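Print this page | E-mail this page

Last updated: March

Display and storage inspection checklist: carved wood and mixed collection, Beaulieu rooms

Completed by Bleddyn Howells. Items are marked OK, ACTION or N/A, with comments where needed. The list follows the order of the walk, starting at the street entrance and ending in the object store. Object numbers are the short ones used on the shelf labels.

1. ENTRANCE AND FIRST ROOM

1.1 Floor clear, no raised edges or loose mats. OK.

1.2 Plinths level and steady when pushed lightly at the top. ACTION. The plinth under the limewood Saint Barbara rocks toward the window. One leveling foot has worked its way up into the base. Move the figure before adjusting it. Do not try to tilt the plinth with the figure in place; it is top-heavy and the tower she holds is a separate piece, only pegged.

1.3 Barriers in place and at the right distance. OK. The rope in front of the oak relief was moved closer for a school visit and has been put back on its floor marks.

1.4 Labels secure, correct and readable. ACTION. The label for the walnut bozzetto still gives the old attribution. New text was approved last fall. The adhesive pads have left a mark on the paint, so use the stand-up holder this time.

1.5 Light level on carved and painted wood. OK. Blinds were down on the south side when I arrived. The left one sticks halfway and has to be pulled from the bottom bar.

2. DISPLAY CASES

2.1 Locks working, keys match the key list. ACTION. Case 2 will lock but the key has to be lifted slightly to turn. The spare does not turn it at all. Case locks were supplied by Joleo and I have asked them for a price on a new barrel and a matched pair of keys.

2.2 Glass clean, no chips, no movement in the seals. OK. Small chip at the lower corner of Case 4 is the old one and has not grown. It is on the drawing in the case file.

2.3 Shelf pins seated, shelves not bowed. OK. The ivory group was moved down one shelf at the last inspection and should stay there. The upper shelf is for light pieces only.

2.4 Humidity buffer trays in date. ACTION. Trays in Cases 1 and 3 are due for reconditioning. Both cases hold pearwood, so swap in the spare trays on the same visit and do not leave either case without one overnight.

2.5 Object mounts. ACTION. The brass clip behind the shoulder of the boxwood Hercules has lost its felt and bare metal is touching the wood. There is a slight shine at the contact point but no dent that I could feel. Figure taken off display and laid on its back in a padded tray. Replace felt on all three clips, as the other two are thin.

3. SECOND ROOM (LARGE FIGURES)

3.1 Wall fixings for the four hanging reliefs. OK. Checked by hand only. The bolts were last checked with a wrench when the reliefs were hung and that should be done again before summer.

3.2 Insect activity. ACTION. Fresh frass under the back of object 358, the seated Evangelist. A small amount, pale in color, on the black paper we put down at the last visit. The paper under the other figures was clean. 358 should be bagged and moved out of the room. I have written to Skondberg about treatment and asked whether they can take it together with its base, as the two were glued at some point and I do not want them forced apart.

3.3 Sticky traps dated and replaced. OK. All traps replaced. The one behind the radiator had a few silverfish and a spider, nothing that eats wood.

3.4 Surface condition against last photographs. OK with comments. The crack in the Virgin's cloak is the same length as before. The flaking on the blue at the hem has spread a little to the left. No loose flakes on the plinth. Not urgent, but dust with a soft brush above the knee only until a conservator has looked at it.

3.5 Heating. ACTION. Radiator valve is stuck open. The room was at 74 degrees at 10:30 in the morning, which is too warm for this group. Turned off at the wall for now.
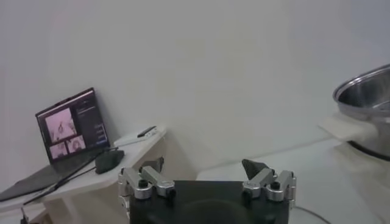 3.6 Fire exit clear and door opens freely. OK. The door closer is slow but it does latch.

3.7 Emergency lighting. OK. Tested with the key switch. Both fittings came on and stayed on for the length of the walk.

4. OBJECT STORE

4.1 Aisles clear to full width. ACTION. Two packing crates from the Dunis loan are standing in the middle aisle. They are empty and can go to the outside shed once the foam inserts have been taken out and labeled.

4.2 Shelving bolted and load signs visible. OK. The sign on bay C is faded and should be redone in larger type.

4.3 Heavy objects on lower shelves. OK. The stone font cover is on the floor on battens, as agreed.

4.4 Small carvings boxed, with tissue changed. ACTION. 14 boxes still have the old colored tissue, which can bleed if it gets damp. Change to white acid-free. Keep loose fragments in their own bags with the object number written on the bag, and put the bag in the same box.

4.5 Handling equipment. OK. Cart wheels turn freely and the padding is clean. Nitrile gloves are down to the last box in medium.

4.6 Location list matches shelves. ACTION. The two wing fragments from the broken putto were on the wrong shelf. Returned and list corrected in pencil. Someone needs to enter the change in the database.

Items 2.5 and 3.2 come first. The radiator valve needs a plumber, and the figures nearest to it should be looked at again when the room has cooled down. Everything else can wait for the next regular visit. A signed copy is in the blue folder in the office.

Bleddyn Howells

This site uses cookies to remember your settings. By continuing to use the site you accept our use of cookies.

Print this page | E-mail this page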